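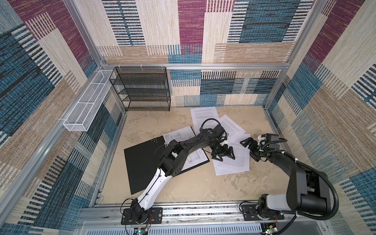

Progress report to the Ofori Fund: Paper Sorting and Filing Project, Giltville
Prepared by Yaa Akolgo
Period covered: through December

We have had a really good stretch, and I'm happy to say the backlog is shrinking faster than I expected when we applied! At the last count 1225 sheets had been sorted, matched to a job and put away where a person can find them again.

Most of what came to us was mixed up: printed text pages with no staples, line drawings with dimensions, half-finished notes, all in the same piles. Naveen Shakya and Chang-ho Yoo worked out a simple order for handling them. Drawings come out first and go in a clipboard folder, so the corners stay flat. Text pages get spread out face up, read for a job name, and stacked by job. It sounds slow (I thought so too), but spreading them out has saved us a lot of second-guessing.

We also bought wire-mesh shelving and baskets with the first part of the grant. Being able to see through the sides makes a bigger difference than I would have guessed, and people have started putting things back without being asked. Elínborg Skov wrote the labels and is now working on a one-page guide for new helpers.

Two things are behind. The Doller job papers have 14 drawings with no matching text pages, and Kwame Kpodo is calling the old office to see if copies exist. We also haven't settled on how long to keep duplicates. For now they go in a separate stack, and that stack is getting tall.

Spending is in line with the budget you approved. The only change is that we moved some of the printing money to folders, as agreed with you by phone.

Over the next 4 months we plan to finish the remaining Doller papers, start on the Plorkel boxes and hold 2 open afternoons so that people from the other offices can come and try the system. You would be very welcome at either one, and I'll send the times as soon as the room is booked.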